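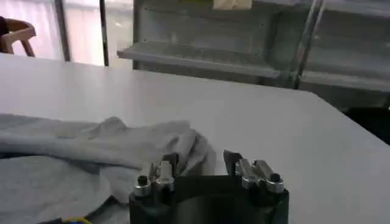
How to read an Urdu ghazal in translation

A ghazal looks short on the page, but a first reading often leaves people puzzled. The couplets don't seem to follow on from each other, the speaker is hard to place, and the last lines may address someone by name. A little knowledge of the form clears up most of this.

1. Find the couplets

A ghazal is made of two-line verses. Each verse is called a sher. Count them if you like; many ghazals have between five and 11. Read the first on its own, stop, and then go to the next. A sher should make full sense without its neighbours, so don't look for a story running through the poem.

2. Look for the refrain

The word or phrase repeated at the end of a line is the radif. Just before it comes the rhyme, the qafia. In the opening couplet, the matla, both lines carry the rhyme and refrain. After that only the second line of each couplet does. English versions often drop the rhyme and keep the refrain, and some drop both. If you can get a text with the Urdu in Roman letters beside the English, say the Roman lines aloud. You will hear the pattern even if you know no Urdu.

3. Learn the stock images

The nightingale and the rose, the moth and the candle, the tavern and the cup all come up again and again. The beloved may be a person, God, or a lost city or patron. Leave the question open on a first reading.

4. Check the last couplet

The closing verse is the maqta, and the poet usually puts a pen name, the takhallus, in it. Some pen names are also ordinary words, so a translator may have to choose between the name and its meaning. Look for a footnote.

5. Compare two translations

Pick one couplet and copy out both versions. Mark where they differ, then look up those words in a dictionary. Allow 25 minutes for this the first time.

Misaki Hayashi's reading notes for the Statau poetry circle suggest keeping a small notebook of repeated words, with the Urdu on the left and every English rendering you meet on the right. Start with eight words. Dil (heart), gham (sorrow) and chaman (garden) are good ones to begin with.

Last updated 6 February 2024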